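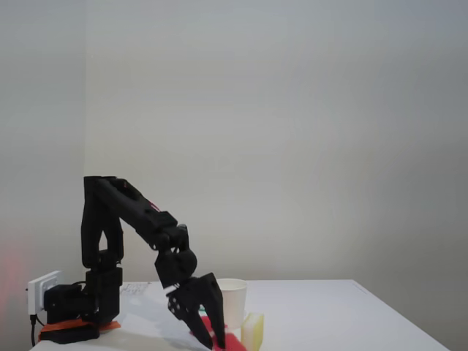

3.2. Demonstration procedure

All demonstrations in this work were given by remote control. The operator holds a small leader arm, and the follower arm on the table copies its joint angles. We chose this way over hand guiding, where the person holds the robot and moves it directly, for a practical reason: when a hand is on the robot, the hand is also in the camera image, and the learned policy later has to work without it. The task family is called Jatero in the rest of the paper. In Jatero, the arm must pick up kitchen sponges from a white table and bring them to a given place. The gripper has two fingers and comes to the object from above, so the operator must decide before going down how the fingers will stand with respect to the sponge and to the paper cup, which shares the same small part of the table. In Figure 2 the opened fingers are near the red object and the cup is close by on the right, so one finger overlaps it in the view of the camera. Such overlaps are frequent in our data and we did not remove them.

Figure 2. Follower arm with the gripper open near the red object. The paper cup and the yellow sponge are on the right side of the gripper.

Before the recording, each operator practiced for 10 minutes without saving any data. After this time the operator could ask for more practice, but only one person did so. The instructions were short. The operator was asked to move at a comfortable speed, to avoid touching the cup, and to stop the episode when the sponge was released. We gave no advice about the path between the start pose and the first contact. In an early pilot we had given such advice, and the demonstrations became slow and had many small corrections, because the operators tried to remember the rule during the movement.

An episode starts when the operator presses a foot pedal and ends with a second press. Between the two presses we save the joint angles of both arms, the gripper opening and the camera images. The leader angles are used as actions and the follower angles as part of the observation. This difference is important during contact. When the fingers close on a soft sponge, the leader continues to close while the follower is held back by the material, and the distance between the two signals carries the information on how strongly the operator wants to squeeze. If the follower angles are used as actions, this information is lost and the policy grips too weakly. A similar effect was seen by us in our earlier setup, Flostden, with folded cloth.

In total we recorded 307 episodes. Of these, 122 were recorded with the first operator (Monique Mallet) and the others with the second operator (Albane Gilbert). The two operators have clearly different styles. The first one brings the gripper high over the table and then goes down almost vertically. The second one moves low and from the side, and she often corrects the wrist angle just before the fingers close. We kept both styles in the training set. Training with only one style gave smoother motion, but the policy was less able to recover when the sponge was moved by the first touch.

3.3. Scene changes and rejected episodes

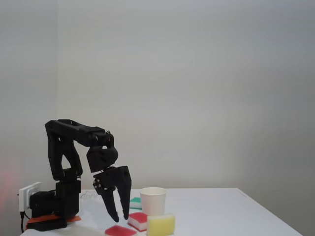

Reading time for this section: 4 minutes

Between episodes, the objects were placed again by a second person, who followed no fixed pattern. The only condition was that the arm could reach the target sponge without moving its base. The number of sponges was changed too, and in the fuller arrangements they lie loosely near the cup, as the green, yellow and two red-colored ones in Figure 3. For such arrangements the choice of target is not clear from the image alone, therefore the color of the target was given to the policy as an additional input. Where two sponges have a similar color, the operator was free to take either one – this is a weak point of our labels, and we return to it in Section 5.

Figure 3. Follower arm over an arrangement with four sponges and a paper cup. The gripper is open and the finger tips are just above the table.

We rejected 17 episodes. An episode was rejected if the pedal was pressed too late, if the connection between leader and follower was interrupted, or if the cup fell down. Failed grasps were not a reason for rejection when the operator tried again and finished the task in the same episode. We think that these second attempts are useful, as they show the robot what to do after a mistake, and a dataset of only clean grasps does not contain this. The rejected episodes are not part of the total given in Section 3.2.

The delay between leader and follower was not noticed by the operators in free motion. Near the table it was noticed by both. They reported that they waited a short moment above the sponge, to let the follower arrive, before they closed the fingers. This pause is visible in the joint signals and is also learned by the policy, which stops above the object although it has no delay to wait for. We tested the removal of these pauses by cutting all time steps where the leader moved less than a small threshold. The result was faster, but the fingers sometimes closed before they were low enough. For the main experiments we therefore used the signals without cutting.

For the comparison with hand guiding, we used the Iyer protocol with the same arm and the same objects. The person holds the forearm and moves it through the task, then the motion is played back and the images are recorded during the playback. In this way the hand is not visible in the images. The disadvantage is that the scene must be set again before the playback, and a sponge that has been squeezed does not always return to its old shape or place. Both operators found hand guiding easier to learn, but more tiring for the wrist. The policies trained from the two types of demonstration are compared in Section 4 with the Pustiston baseline.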